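Lawn Renovation Before the Summer Heat

Mar 5, 2025

Residents of Greenwood have written to ask when an established lawn should be aerated and reseeded. The position taken on this blog has not changed: the work belongs in early spring or in fall, and it should be finished well before June.

Aeration comes first. The soil should be moist enough for a core to come out whole. Two passes at right angles are sufficient for most yards, with cores taken to a depth of 3 inches. The plugs may be left on the surface, where rain will break them down.

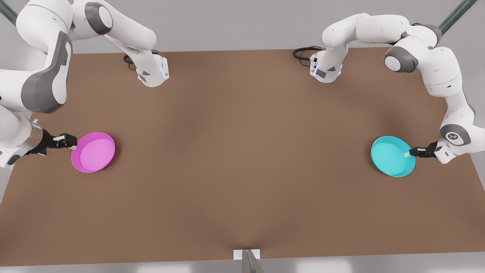

Compacted ground near driveways and gates usually needs a further pass. Clay is the common difficulty on the Hundel side of town, and a thin layer of screened compost, brushed into the holes, improves drainage over a season or two.

Seed should be spread on the same day. My own lot measures 2000 square feet, and I divide the seed into equal halves and walk it in opposite directions. Premness delivers compost in bulk and will tip it on a tarp if asked when the order is placed.

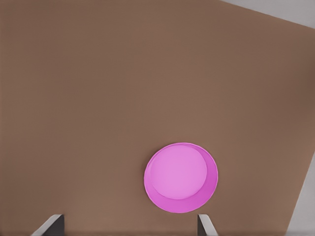
Watering and First Cut

New seed requires light watering every morning for 21 days. Foot traffic should be kept off the area during that time. The first cut is made with a sharp blade, set high, and the clippings are collected.

Weed control products must wait until the new grass has been mown several times. The label governs in every case.

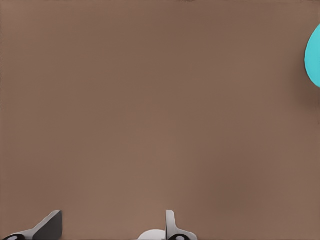
Flurnemeo Grounds and Gardens Department

Questions on lawn care may be left in the comments. Notes on edging and hedge trimming will follow next month.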